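Setting up a small bench for simple solution work

Gadis bench notes, July 2026

These notes cover laying out one table for the sort of work most people start with: measuring out a coloured solution, moving a little of it into clean glassware, and evaporating a small amount in a dish. They assume a single table about the size of an ordinary desk, no fume hood and no built-in sink. If what you plan to do needs a hood, stop reading and find a room that has one.

What you need

Two small glass beakers
A shallow white evaporating dish
Metal tongs
A test tube rack
A desk lamp with a steady base
Labels and a soft pencil
A wash bottle
Paper towel
Safety glasses and gloves
A tray for used glassware

The lamp can be any household one. We have used an Evon lamp and a Soylu lamp, and the only difference that mattered was the length of the cord.

Step 1. Clear and wipe the table

Take everything off, including the things that live there. Wipe the top with a damp cloth, then a dry one. A brown or dark tabletop hides drips of amber and yellow solutions quite well, so look across it from a low angle with the lamp on before you call it clean. If the top is bare wood, put a sheet of bench paper or a plastic tray under the part where you will pour.

Check that the table doesn't rock. Put a full glass of water in the middle and lean on each corner in turn. Fold a piece of card under the short leg if you need to, and tape it so that it stays put when somebody kicks it.

Step 2. Deal with the power first

Decide where the electricity comes from and keep it all on one side if the room allows. A power strip should sit up out of reach of spills, at the far edge or off the table altogether. Keep liquids on the opposite side.

Plug the lamp in and place it before any glass goes down. Cords are what knock beakers over. A cord that leaves the back of the lamp and drops straight off the table is best. If it has to cross the top, run it around the outside of the working area and tape it down every 30 centimetres. Don't leave a loose loop that a sleeve can catch.

The lamp belongs at the side of the bench, set so the light falls across the glassware from the side. Light from straight overhead puts a glare on the surface of the liquid and makes the graduations hard to read. Turn the shade down far enough that the bulb isn't in your eyes when you bend to eye level.

Step 3. Place the glassware

Start with the beaker that holds your solution. It should stand well in from every edge, a full hand's length at least. Label it before you fill it, as pencil on a damp label is hopeless. Write what it is, the strength and the date. "Yellow stuff" has been found on more than one label here.

Put the empty beaker to the left of the full one if you are right-handed, and swap them if you are left-handed. Leave enough room between the two that your hand can go around either without touching its neighbour. Clear glass is easy to miss on a plain surface, so some people stand the empty one on a square of white paper. It also helps when you are judging colour later.

The evaporating dish goes beside the solution. Moving a small amount of liquid a short distance means less dripping. The dish is shallow and will slop if you carry it full, so put it where it is going to stay and bring the liquid to it.

Tongs go just behind the dish, with the handles toward you. The rack goes at the back. It is the tallest and widest thing after the lamp and you don't want to be reaching over it, but you will only need it once you have tubes to fill.

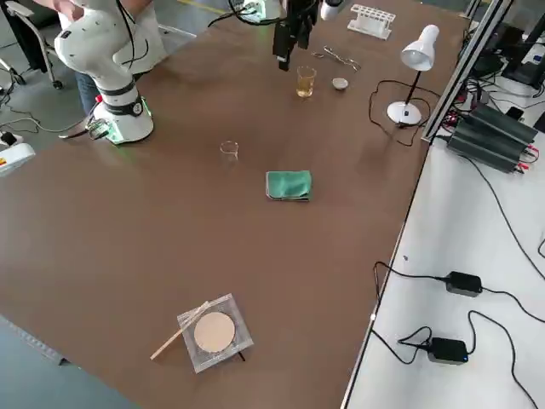
Reader comment, left under an earlier version of this page: I keep my tongs in front of the dish and have never had a problem. With them at the back I have to reach over whatever is in the dish, and when it's hot I would sooner not. Also, could you say how far the lamp should be from the solution? Mine is quite close and I wonder if it warms it.

Both are fair points. If you are heating anything, move the tongs to the side of the dish so you can pick them up without crossing it. Behind the dish is fine for work at room temperature. As for the lamp, an LED bulb gives off very little heat downward, but an old incandescent one will warm a small beaker noticeably over an hour. Keep it a forearm's length away, or change the bulb.

Step 4. Do a dry run

Before you put on gloves, go through the whole procedure with your hands empty. Reach for the full beaker, go through the motion of pouring into the empty one, set it back down, reach for the tongs. If your arms cross at any stage, move something. If your sleeve brushes the lamp cord, move the cord.

Then do it again with water. Fill the first beaker to the level you plan to use and pour a third of it into the second. Look for drips on the table between the two. A beaker spout will run down the outside if you pour slowly and timidly, so touch the spout to a glass rod or pour in one steady movement.

Step 5. Weigh and record

Weigh the evaporating dish clean and dry, before anything goes in it, and write the figure in your notebook straight away. Ours came to 30 grams. You cannot get this number back once the dish has been used, short of washing it and starting over, and it is the figure people most often forget.

Use a bound book and number the pages. Loose sheets get wet. Our own sheets are filed under Gradix, with a sheet number at the top right; the layout described here is sheet 1278, for anyone working from the printed set.

Step 6. Working at the bench

Put on your glasses and gloves. Keep one container in use at a time and put it back in the same spot every time. That sounds fussy, but after a few goes your hand knows where things are.

Pour with the beaker held low over the dish. Fill the dish no more than halfway. Let it stand 10 minutes before you move on, and check the table around it for splashes while you wait.

If you are evaporating at room temperature, lay a sheet of filter paper loosely across the top to keep the dust out and leave it overnight. If you are using a hotplate, keep it on a low setting, stay with it, and take the dish off with tongs while there is still a little liquid left. The remaining heat will finish the job. A dish taken to full dryness on the plate tends to spit, and a hot dish set down on a cold surface can crack. Have a heatproof mat ready for it.

Never put the tongs down with their tips on the bare table after they have been in contact with the solution. Rest them across the corner of the used-glassware tray.

Step 7. Cleaning up

Empty the beakers into your waste container, never the sink, unless you are certain what's in them is fit for the drain. Rinse three times with small amounts of water. Three small rinses clean better than one big one and use less water. The first rinse goes in the waste as well.

Wipe the tongs and dry them fully, hinge included, or they will rust. Stand the rack upside down on paper towel if any tubes dripped into it. Switch the lamp off at the strip before you unplug it.

Common problems

The dish won't sit flat. Some have a slightly rounded base. Put it on a ring of folded paper towel or a cork ring.

The solution looks darker than expected. Look at it against white paper before deciding anything. A brown table makes every yellow look stronger.

The rack slides. A strip of rubber shelf liner underneath will hold it.

The reading changes each time you look. Get your eye level with the surface of the liquid and read the bottom of the curve. With small beakers the markings are only a guide in any case, and you should use a measuring cylinder for anything that counts.

Sheet 1279, on filtering, uses the same layout with the lamp moved to the left.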